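Plerkosden Stream Temperature Logger

The Plerkosden is a small sealed logger that records water temperature in creeks, ponds and shallow lakes. It is made for watershed groups, school programs and town conservation offices that want a long, steady record of how their water is warming from one summer to the next. It runs without a phone, a cell signal or a subscription.

Each logger takes a reading every 20 minutes and stores it on the unit. Readings stay in memory if the battery runs down. To collect them, bring the logger to the bank, wipe the window dry and set it in the reader dock. The dock plugs into any computer with a USB port and shows up as a drive. Your data is a plain text file with a date, a time and a temperature on each line.

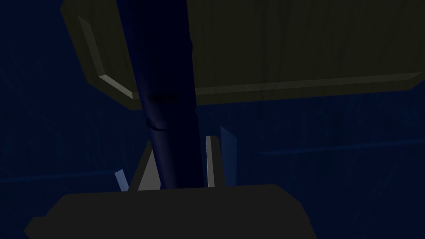 Olive-tan panel with a pale beveled edge, on dark blue.

What it measures

The sensor reads from just below freezing up to temperatures well beyond what trout and other cold-water fish can stand. That covers most streams in the lower 48 in every season. It does not measure depth, flow, oxygen or salt. If you need those, look at the Skirkevex multi-sensor probe, which uses the same dock and the same file layout.

Courts, state agencies and planning boards often ask how a temperature record was made before they will consider it. For that reason each Plerkosden ships with a signed calibration sheet listing its serial number and the results of its ice-bath and warm-bath checks. Keep the sheet with your site notes. We hold a copy too, and Evander Yule in our calibration room can send a replacement if yours goes missing.

Placement

Put the logger in moving water, in the shade, a little above the streambed. Direct sun on the housing will push the readings up, sometimes by several degrees on a clear afternoon. The Cisatwood shade sleeve slides over the unit and takes care of most of this – it is sold separately and we recommend it for any open site.

Fasten the logger to a stake, a root or a block with the steel cable supplied. Do not rely on cord or zip ties through a spring flood. Write down the spot in enough detail that another person could find it, and go back to the same spot every year. A record that moves 50 feet upstream halfway through is hard to use.

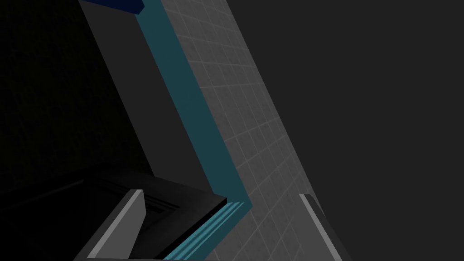 Grey square tiles next to a raised teal strip.

In the box

Logger, steel cable with two clamps, calibration sheet, printed quick guide. The reader dock is a separate item. One dock will serve any number of loggers, so most groups buy just one.

Battery and service

The battery lasts 5 years at the standard setting. It is sealed in and can't be changed in the field. Send the unit back and we will fit a new battery, replace the gasket, repeat both bath checks and issue a new sheet. Service takes longer in September, when many groups pull their loggers at the same time. Download your data before you mail anything.

Warranty is 5 years on the housing and sensor. Units lost to floods, ice or theft are not covered.

Ordering

Logger part number is 668. Orders of a full case ship with labels and a site log book. Schools and nonprofits can pay by purchase order.

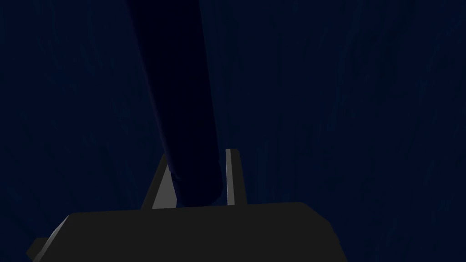

Can I compare new readings with ones from an older logger of another brand?
Run both loggers side by side at the same site for at least one full season, then work out the difference between them. Keep that figure in your notes and leave the original files unchanged.

Last updated 22nd July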